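Section 4. Cleaning the Display Panel

4.1 Before you start

The Cestisov display has an anti-glare coating that scratches easily. Clean the panel only when marks interfere with reading. Up to 20 cleanings a year will not affect the coating.

CAUTION: Never spray liquid onto the panel. Liquid can run under the lower bezel and damage the driver board. Damage of this kind is not covered by the warranty.

4.2 Dry cleaning

1. Press and hold the power key until the indicator goes out.
2. Unplug the power cord from the wall outlet.
3. Wait until the panel has cooled to room temperature.
4. Wipe from top to bottom in straight, overlapping strokes with a dry microfiber cloth. Do not press.
5. Turn the cloth to a clean side after every second stroke.

Paper products shed lint and can leave fine scratches in the coating. Keep them for the desk surface and the stand base.

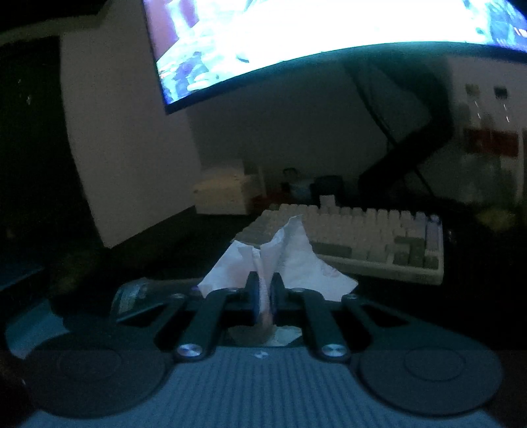
Figure 4-1. Paper tissue: not for use on the panel.

4.3 Damp cleaning

Use this procedure only if dry cleaning leaves a visible mark.

1. Dampen one corner of the cloth with distilled water. The cloth must not drip.
2. Wipe the mark lightly, then dry the area with the opposite corner.
3. Repeat once if needed. If the mark remains, order cleaning kit 391 from your Pacheco dealer.
4. Leave the panel to dry fully before you reconnect the power cord.

NOTE: Do not use alcohol, ammonia, or window cleaner in any strength.

4.4 After cleaning

1. Switch the display on and open Menu > Service > Panel Check.
2. Set brightness to 100 and look for streaks on the white test screen.
3. Return brightness to your normal setting. The factory value is 53.

If the display does not switch on, check the power cord first, then see Section 7, Troubleshooting.

Rev. C, August 2019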